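What I Brought Home From the Robot Open Day (Mostly Tub Advice)

Filed under: Bathroom, Cleaning, Field Trips

My neighbor Palesa Pretorius talked me into the open day at Wilen on Saturday. She promised robots. I was hoping for a machine that would do my bathroom while I read a magazine, and I came home with a page of notes on how to do it myself.

Wilen teaches household chores to robots by having people do them first, holding grippers in their hands. Two fingers per hand, no thumb to speak of. Try wiping a faucet like that and you get very interested in doing things in the right order. Keabetswe Chauke ran the bathroom session and told us she has cleaned the same tub 88 times this season. My own tub can't claim anything close.

Her tips, with my additions:

Clear the rim first. All of it. Caps, soap, the razor you've been meaning to throw out. A gripper can't lift a bottle and wipe under it in one go, and to be fair I only pretend to.

Rinse before you scrub. Hair and grit go down to the drain end, where you pick them out with a paper towel. Scrubbing them around the tub is just giving them a tour.

Work from the high end toward the drain, in long overlapping strokes. Circles look energetic and miss the corners.

Fold your cloth in quarters. When one side is grimy, flip it. The demonstrators like a thick folded cloth because the fingers can get hold of it. I like it because I'm down to one cloth per bathroom and the laundry pile has noticed.

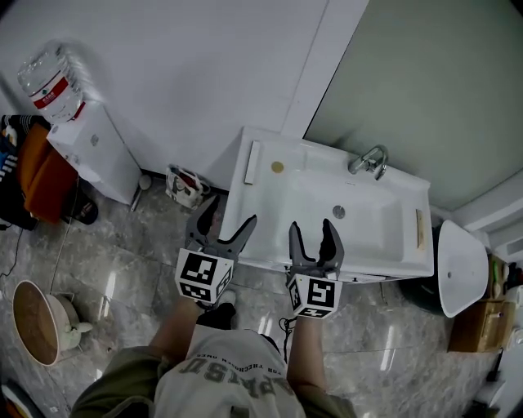
Leave the faucet for the end and use a dry cloth on it. Chrome shows every drop, and if you shine it first you'll splash it and have to shine it again. I have been doing this backward since college.

Keep a long-handled brush if your back complains. Keabetswe bends from the hips with her feet apart and was still chatting after an hour. I tried it at home and lasted one side of the tub.

Somebody asked when a robot would be ready to take over. Baldur Snorradóttir, who was handing out the coffee and seemed to know everything, said it currently takes 69 minutes to do a tub, and that includes a long pause at the soap dish. Palesa said her son has the same pause.

The next open day is in December and covers kitchens. I've signed up for the session on greasy stovetops. Bring a sweater, the coffee line is by the door, and if they let you try the grippers, take your rings off first.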